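Kit swap is back in March!

Clurnora Juniors families, dig through those drawers - the spring kit swap is on again, and I could not be happier about it.
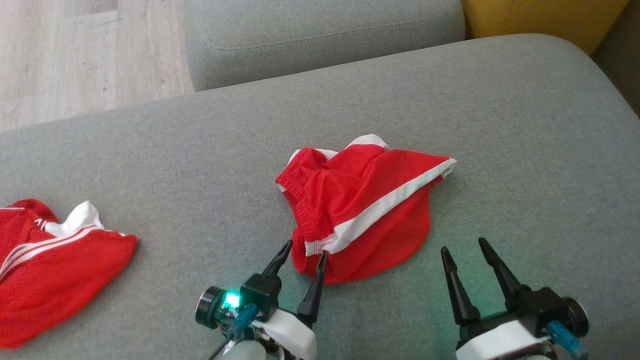
Last year we passed along 2,526 items over 11 mornings, and I still get messages from parents whose kids are running around in somebody else's old socks and loving it. Felicidad Baluyot has kindly offered the hall at Baxter Street again, and doors open at 9:30. Bring whatever your players have grown out of: shirts, shorts, shin guards, cleats with some life left in them. Please wash everything first and pin a note with the size on it, as the labels fade so fast!

You don't have to bring anything to take something. New families especially, come on in and fill a bag.

Goalkeeper gloves go quickest, so if you have a pair in the garage, we'd love them. Small sizes are short too - we had over 7 kids on the wait list for boots by the end.

Anything left over goes to the Batmont club, where Ermanno Colombo is starting two new under-eights teams. Questions to Orysia Kobzar at practice.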